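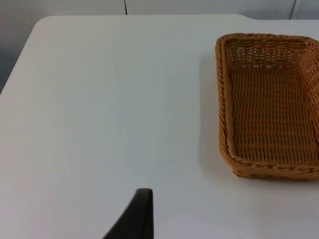 Frequently Asked Questions: Staying at Briltgate Apartments

Last revised June 15, 2018

The following answers apply to all self-catering apartments let by Briltgate in the Bello and Lò buildings. Guests staying at the Hokthorpe cottages should refer to the separate conditions sent with their confirmation, as arrival times and heating arrangements differ.

Reservations and payment

How do I make a reservation?
Reservations may be made through the online form or by telephone during office hours. A reservation is binding once the deposit has been received and a written confirmation has been issued. Provisional holds are kept for five days and then released without further notice.

How much is the deposit?
The deposit is 32 percent of the total rental price. The balance is due six weeks before arrival. For reservations made less than six weeks before arrival, the full amount is payable at the time of booking.

Is there a minimum stay?
The minimum stay is five nights from May through the end of the summer season. Shorter stays are accepted at other times of year, subject to a fixed cleaning charge, the current amount of which is given in the price list.

Can I request a particular apartment?
Requests are noted on the reservation and are met where possible. Only the building (Bello or Lò) and the apartment category are guaranteed. Guests who cannot manage stairs must state this when booking. The Lò building has no elevator.

Arrival and departure

What time may we arrive?
Apartments are available from 4 p.m. on the day of arrival. Keys are collected at the reception office on the ground floor of the Bello building, including keys for the Lò building. The person named on the reservation must present photo identification.

What if we arrive after the office has closed?
Late arrivals must be announced by telephone before 6 p.m. on the same day. A code for the key safe will then be given. The code is changed daily and is not sent by e-mail.

When must we leave?
Apartments must be vacated by 10 a.m. Luggage may be left in the locked room beside reception until early afternoon. Items are left there at the owner's risk.

The apartments

What is supplied?
Each apartment has a kitchen with cookware, tableware and a refrigerator. Bed linens and bath towels are included in the rental price. Beach towels, dish soap and coffee filters are not supplied.

Is there parking?
One space is assigned to each apartment in the yard behind the Bello building. The walk from the yard to the Lò entrance takes roughly 10 minutes, and guests with heavy luggage may stop briefly at the Lò front door to unload. Trailers and campers cannot be accommodated.

Are pets allowed?
One dog is permitted in ground-floor apartments, by prior arrangement and for a daily fee. Dogs may not be left alone in the apartment. Other animals are not accepted.

Is smoking permitted?
Smoking is not permitted indoors. It is permitted on balconies, provided that the door is kept closed and neighbors are not disturbed. A charge for additional cleaning applies where this rule has not been observed.

Is there a charge for electricity?
Normal use is included. In apartments with electric heating, the meter is read at arrival and departure during the winter season, and use beyond the daily allowance is billed at cost.

Changes and cancellation

Can I change my dates?
One change of dates is accepted free of charge up to six weeks before arrival, subject to availability. Any difference in price is payable by the guest. Later changes are treated as a cancellation and a new reservation.

What happens if I cancel?
If notice is received in writing more than six weeks before arrival, Briltgate retains the deposit only. After that point the full rental price is due unless the apartment can be let again for the same period, in which case the balance is refunded less an administrative fee. Guests are advised to take out travel insurance.

Damage and complaints

What should we do if something is broken or missing?
Please report it to reception within 24 hours of arrival. Damage caused during the stay should be reported before departure. The security deposit is refunded to the card used for payment, normally within 10 working days.

How can I make a complaint?
Complaints should be raised with reception during the stay so that they can be dealt with on site. Matters that remain unresolved may be sent in writing to the Briltgate reservations office, quoting the reservation number.

I left something behind. Can it be returned?
Lost property is kept until the end of the season. Items can be mailed on request once postage has been paid. Food and opened toiletries are discarded.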